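Datasets > Television > Landeg Episode Notes

Landeg Episode Notes

Scene-level annotations for the first two series of the drama Landeg, 16 episodes in all. The set holds 3140 rows, one per scene, in a single CSV file.

Columns

episode, scene_no, start, end, setting, speaking_parts, plot_thread, notes

Times are taken from the broadcast version. The Zenatitz streaming cut drops the recaps, so start and end will drift – use scene_no for matching.

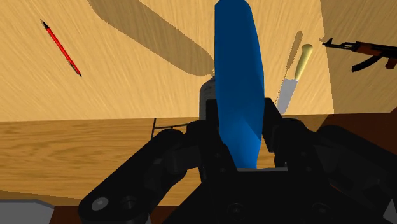

A scene ends when the place or the time changes. Flashbacks under 13 seconds are kept inside the parent scene and flagged in notes. Plot threads use a fixed list of 53 labels, held in threads.txt.

Known problems

The Hesirden hotel scenes in series two were first coded as two threads and later merged. Old labels survive in a few rows. 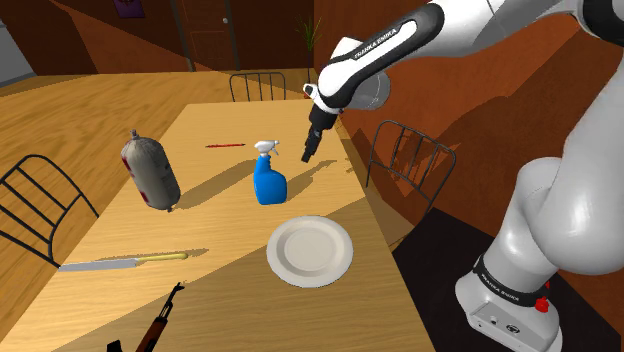
The setting column is free text and was typed by more than one person. Spelling of place names varies, and detail is uneven. Props are listed only where a plot thread depends on them: a wooden dining table with a spray bottle on it would be entered as "dining table" and nothing more. Do not use this column for prop counts.

Licence

Free for non-commercial use. Dialogue is not included.

Related

- Pernia: cast and episode index
- Hesirden subtitle timings
- Landeg series three (in progress)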